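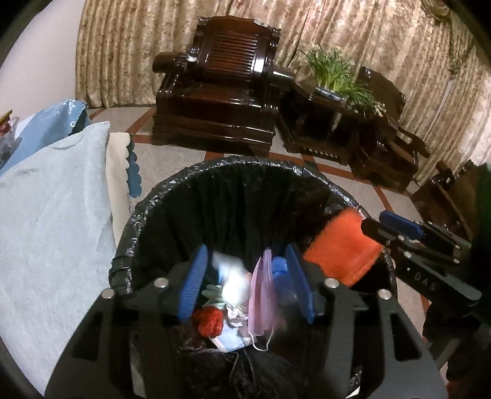 Shih wrote:

> I read the draft leaf blower ordinance twice and I still can't tell
> who it applies to. Section 2 says "commercial operators." Section 5
> says "any person." If I clear my own driveway at 7 on a Saturday
> morning, am I breaking the law or not? And who do people call? The
> police have better things to do. I'm not against quieter mornings.
> I would like the board to write something that can be read by the
> people who have to follow it.

I had the same trouble with Section 5, so I went to the work session and asked. I took notes, and what follows is from those notes plus the draft as posted on the town website. If anyone else was in the room and remembers it differently, please post.

On who it applies to: the town attorney said the intent is for the hour limits to cover everybody and for the equipment limits to cover paid contractors only. So the answer to your driveway question is yes, under the current wording you would be in violation at 7 on a Saturday. The draft sets 8 a.m. as the start time on weekdays and 9 on weekends. The evening cutoff is 6 p.m. every day. Section 2 is supposed to be rewritten to say this in one place. The attorney did not say when the rewrite would be posted.

On who to call: the draft gives enforcement to the code officer, with the police as backup outside office hours. Two board members said they don't like that. One wants it left entirely with the code office, which is closed on weekends, when most of the complaints would come in. The other wants a written complaint form and no phone calls at all. Nothing was settled on this, and I would expect it to be the longest part of the hearing.

On the fines: a first complaint gets a written warning. A second within the same season is $36. I asked where that number came from and was told it matches the lowest parking fine on the town schedule, which lets the clerk process it under the same code. For contractors it goes up with each violation, and after the fourth the town can suspend the work permit for the rest of the season. There is no suspension now for anything related to noise.

On gas equipment: this is the part that got the most comment from the audience. The draft bans gas blowers for contractors from June through September and allows them the rest of the year. The owner of Oren Lawn and Tree spoke and said his crews already use battery units for small lots but can't get through a wet leaf cleanup with them. A speaker from Gerar Road said her objection is to summer use, when the machines are mostly blowing grass clippings off sidewalks, and that she could live with the fall exemption. That seemed to me to be close to agreement, but the board moved on without taking it up.

A few things that are not in the draft and that I had assumed were:

There is no decibel limit. An earlier version had one. It was taken out when the code officer told the board he has no meter and no training to use one.

Snow blowers are not covered. Neither are chainsaws, generators or mowers. Somebody asked why mowers were left out and the supervisor said the board wanted to start with the item that brings in the most complaints.

The golf course is exempt before 8 a.m., and so are the cemetery and all town property. I think the town property exemption is a mistake. The parks crew starts early behind the ballfield, and anyone who lives on that side of Valanstead hears it. If the hours are reasonable for the rest of us they ought to be reasonable for the highway garage. I said so at the session and I plan to say so again.

There was also a question about cost. The board has put $3,000 in the proposed budget for printing, mailing and one season of extra hours in the code office. A resident asked whether any of it would go toward helping small contractors replace equipment. The answer was no. The county may have a rebate, but the clerk was going to check and I haven't seen anything back on it.

As for the schedule, the public hearing is on a Thursday, at the regular board meeting, at 7:30 p.m. in the upstairs room. The exact date will be in the legal notices and on the door at Town Hall. Written comments go to the town clerk by noon on the day of the hearing. They can be emailed, but the clerk asked that they be sent as plain text in the message and that people include a street address. Comments without an address won't be put in the record. The board can vote that same night or hold the hearing open. The supervisor said he would like to have it done by December so that contractors know the rules before they sign customers for spring.

If you write in, I'd suggest quoting the section number. Several of the letters read aloud at the session were about the decibel limit, which, as I said above, is gone, and the board set those aside pretty quickly.

My own view is that the hour limits are fine, the summer gas ban is fine with more notice, and Sections 2 and 5 need to be combined before anyone votes on them. I would also like the warning step to require that the code officer speak to the person in question. A letter mailed after one neighbor's complaint is going to start more fights than it stops.

Shih, you might send the clerk what you wrote here more or less as it stands. The driveway question got a clear answer from the attorney, but it was a spoken answer, and the draft on the website still says two different things.

The marked-up copy I was working from is the one with line numbers. The version linked from the town's front page is older and still has the decibel table in it, so check which one you have open.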